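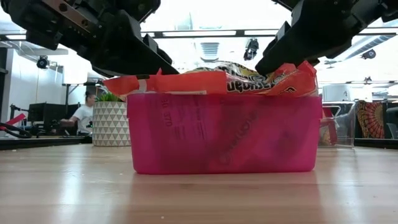
Dwynwen Penry writes that her first roll of labels came out blank from end to end, and that turning the roll over in the tray fixed it. Check this before anything else if your printer feeds normally but leaves no print.

Section 4: Loading labels and printing for the pantry

The Peser label printer takes Rernach paper rolls (620 labels) and Rernach film rolls (303 labels). Film is the better choice for the refrigerator and freezer. Paper is fine for dry goods.

4.1 Loading a roll

1. Switch the printer off and unplug the power cord.
2. Press both side tabs and lift the lid.
3. Take out the empty core. Keep the two end caps.
4. Fit the end caps to the new roll.
5. Set the roll in the tray with the shiny side of the labels facing up.
6. Pull the end of the roll past the gray roller until 2 labels stick out.
7. Close the lid until both tabs click.
8. Plug in, switch on, and press Feed once.

Caution: The print bar stays hot after a long run. Do not touch it with your fingers or with anything metal.

Note: If the Feed light blinks, the lid is not fully closed. Open it and close it again with a hand on each side. 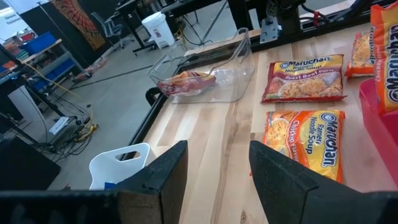 4.2 Setting up a label

1. Open the Kumsa app and choose New Label.
2. Type the name of the food. Long names wrap to a second line.
3. Choose Best By, Opened, or No Date. For Best By, copy the date from the package.
4. Choose the date style. The default prints in full, as in 18 March 2025.
5. Tap Preview, then Print.

The app keeps up to 700 saved labels. After that it asks which ones to delete. Labels you have starred are left alone.

If you store several flavors of the same food, put the flavor first and the food second. The list in the app is sorted by the first word, and the small label size prints only the first line.
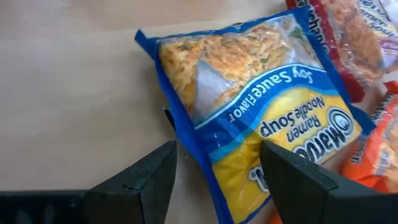

Instant noodles, soy sauce flavor

4.3 Applying labels

1. Wipe the surface with a damp cloth and let it dry.
2. Peel from the corner with the notch.
3. Press from the middle out to the edges.

Stick labels on a flat part of a container. They lift on ridges, raised lettering, and tight curves. On bags and wrappers, keep clear of the seams.

Caution: Do not put paper labels in the dishwasher. The glue softens and can block the filter.

To remove a film label, warm it with a hair dryer on low and pull slowly. For replacement end caps, contact the Drarnumcombe service desk and have your serial number ready. It is printed under the tray.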